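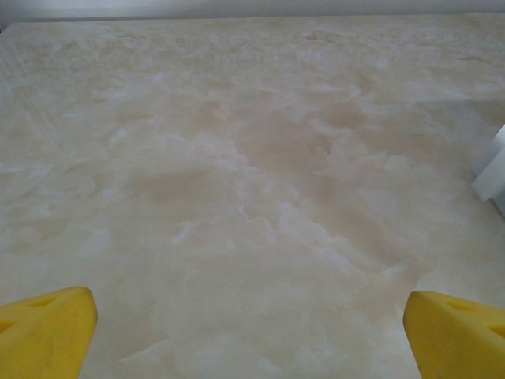 Emiliano Carrillo

I'd been at Drinovora for less than an hour before someone told me off for leaning on the table. Fair enough. It's the arm's table, the one with the cream and beige marble pattern, and while the arm is working you keep your elbows to yourself.

Drinovora packs gift boxes in a long, chilly building on the edge of Zekville. Soap, candles, little jars of bath salts, whatever the shops want that season. There are 22 people on the packing floor and, as of last April, 3 arms. Everyone calls them the Arellanos, after the firm that installed them, and I spent a good part of my first morning thinking Arellano was a particularly busy member of staff.

What I wanted to know was what happens to a job when a machine takes the dullest bit of it. I packed boxes myself one winter in my twenties (badly, and mostly for the staff discount) and what I remember is my wrists. Pick up, turn, put down, all day long. So I watched those yellow fingers, open wide over the table like somebody about to pinch a cheek, and felt a bit jealous of the people who work here now.

Then I had tea with them, and it got more complicated. The woman who trained me on the line has been packing for six years. Her wrists are better, she said, and she'd never go back. But she used to get through a shift chatting to whoever stood opposite, and what stands opposite now is an arm. 'You can't tell it about your sister,' she said. She's asked for the stations to be turned round so the packers face each other again, and when I left they were still arguing over where the cables would go.

The work that's left is fiddlier, too. People tie the ribbons, check the labels and sort out anything the arm has put down crooked. Some love that. One lad told me he missed being able to switch his brain off for a whole afternoon, and I knew just what he meant!

Pay was the sore point. Minding an arm comes with a small bump, but only once you've done the Grakier course, and places on that are slow to come up. Two people I spoke to had been waiting since the summer. The floor manager says everyone who wants a place will get one by April. The packers say they'll believe it when they see the payslip.

I had a go at it myself before I left – you start the cycle, step back and try not to hover. I hovered. My trainer moved me along by the sleeve and went back to her ribbons, and I went to find my coat.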